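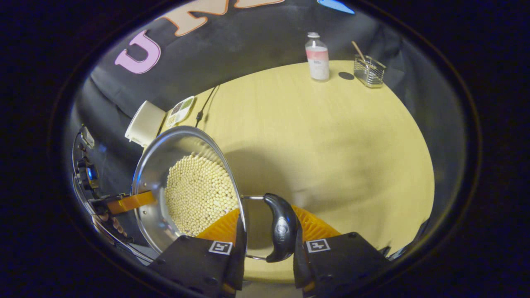
부엌 상판 오일 관리에 대하여

안녕하세요. Condori 공방의 소식지를 읽어 주셔서 감사합니다. 지난 호에 수납장 손잡이 이야기를 쓴 후에 상판 관리에 대한 질문이 많이 왔습니다. 그래서 이번 호에는 원목 상판의 오일 마감에 대해서 쓰겠습니다. 저는 한국어로 글을 쓴 지 오래되지 않았기 때문에 문장이 조금 딱딱할 수 있습니다. 이해해 주시면 고맙겠습니다.

우리 공방에서 설치하는 상판은 대부분 참나무 또는 너도밤나무입니다. 두께는 30밀리미터가 기본입니다. 출고하기 전에 공방에서 오일을 세 번 바릅니다. 그러나 이 세 번은 시작에 해당합니다. 설치한 다음 첫 해에는 집에서도 오일을 몇 번 더 발라 주셔야 합니다. 첫 달에는 두 번, 그 후에는 계절이 바뀔 때마다 한 번이 적당합니다. 두 번째 해부터는 일 년에 두 번으로 충분한 집이 많습니다.

언제 발라야 하는지 알아보는 방법은 어렵지 않습니다. 상판 위에 물을 한 숟가락 떨어뜨려 보십시오. 물이 동그랗게 맺혀 있으면 아직 괜찮습니다. 물이 퍼지고 나무 색이 진해지면 오일을 바를 때가 되었습니다. 이 시험은 싱크대 주변, 가스레인지 옆, 그리고 잘 쓰지 않는 구석에서 따로 해 보시는 것이 좋습니다. 같은 상판이지만 결과가 서로 다를 것입니다. 우리 집의 경우에는 싱크대 왼쪽이 항상 제일 먼저 마릅니다.

바르는 순서를 적겠습니다. 먼저 상판을 비우고 미지근한 물과 중성 세제로 닦습니다. 하룻밤 동안 완전히 말립니다. 그 다음에 고운 사포로 나뭇결을 따라서 가볍게 문지릅니다. 결의 반대 방향으로 문지르면 긁힌 자국이 남고, 오일을 바른 후에 그 자국이 더 잘 보입니다. 가루는 마른 천으로 닦아 냅니다. 오일은 조금만 붓고 보풀이 없는 천으로 얇게 폅니다. 17분 정도 기다린 다음에 남은 오일을 깨끗하게 닦아 주십시오. 남은 오일을 닦지 않으면 표면이 끈적거리게 되고, 이것을 고치는 일은 처음부터 다시 하는 것보다 더 힘듭니다.

오일이 묻은 천은 꼭 조심해야 합니다. 뭉쳐서 쓰레기통에 넣으면 저절로 열이 나서 불이 날 수 있습니다. 물에 충분히 적신 다음, 밖에서 넓게 펴서 말린 후에 버리십시오.

지난 7월부터 우리는 Skivel 오일을 씁니다. 전에 쓰던 Flason 오일도 나쁘지 않았지만, 참나무에 바르면 노란색이 좀 강하게 나왔습니다. Flason으로 마감한 상판을 가지고 계신 분은 그대로 계속 쓰셔도 됩니다. 두 가지를 섞어서 바르는 것은 권하지 않습니다. 바꾸고 싶으시면 전체를 한 번 사포로 벗겨 낸 다음에 바꾸셔야 합니다. 어느 제품으로 마감했는지 모르시면 주문서 번호를 알려 주십시오. 우리가 장부에서 찾아 드리겠습니다.

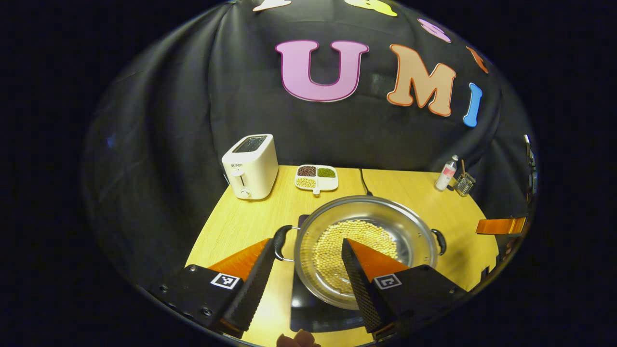

Efraín Mosquera 씨는 지난 호를 읽고 나서, 상판의 윗면만 바르면 되는지 아니면 밑면도 발라야 하는지 물어보셨습니다. 식기세척기 위에 있는 부분이 조금 휘었고, 그 원인이 오일 부족인지 알고 싶다고 하셨습니다. 또 수납장을 떼어 내지 않고 할 수 있는 방법이 있으면 알려 달라고 쓰셨습니다.

좋은 질문입니다. 밑면도 발라야 합니다. 나무는 윗면과 밑면이 습기를 비슷하게 받아야 평평하게 있습니다. 식기세척기에서 올라오는 김은 밑면에 먼저 닿기 때문에, 밑면이 보호되지 않으면 그쪽이 부풀게 됩니다. 공방에서는 밑면에도 오일을 두 번 바르고, 식기세척기 위에는 방습 필름을 붙입니다. 오래전에 설치한 부엌에는 이 필름이 없을 수도 있습니다. 수납장을 떼어 낼 필요는 없습니다. 식기세척기만 앞으로 빼면 손이 들어갑니다. 빼기 전에 전원을 끄고 급수 밸브를 잠그는 것을 잊지 마십시오. 조금 휜 정도는 습기를 막은 후에 몇 달 안에 돌아오는 경우가 있습니다. 그러나 나사 구멍이 벌어졌거나 이음매가 갈라졌으면 우리에게 먼저 연락해 주십시오.

검은 얼룩에 대한 질문도 있었습니다. 참나무에는 타닌이라는 성분이 있어서, 젖은 쇠 그릇이나 깡통을 오래 올려 두면 검은색 동그라미가 생깁니다. 얕은 것은 사포로 없어집니다. 깊은 것은 옥살산을 써야 하는데, 장갑과 환기가 필요한 작업이므로 혼자 하기 어려우시면 공방에 맡기셔도 됩니다. 레몬즙을 쓰신다는 분도 계시지만 제가 해 보았을 때는 효과가 약했습니다.

마지막으로 알려 드릴 것이 있습니다. Altbridge 전시장에 새 상판 견본을 갖다 놓았습니다. 길이 755밀리미터, 폭 410밀리미터의 견본이고, 반은 오일을 바르고 반은 바르지 않았습니다. 손으로 만져 보시고 물도 떨어뜨려 보십시오. 오일 관리에 대한 종이 안내문도 같은 자리에 있습니다. 다음 호에는 서랍 레일을 조정하는 방법에 대해서 쓸 예정입니다.

Mirjam Michiels 드림
2018년 10월 21일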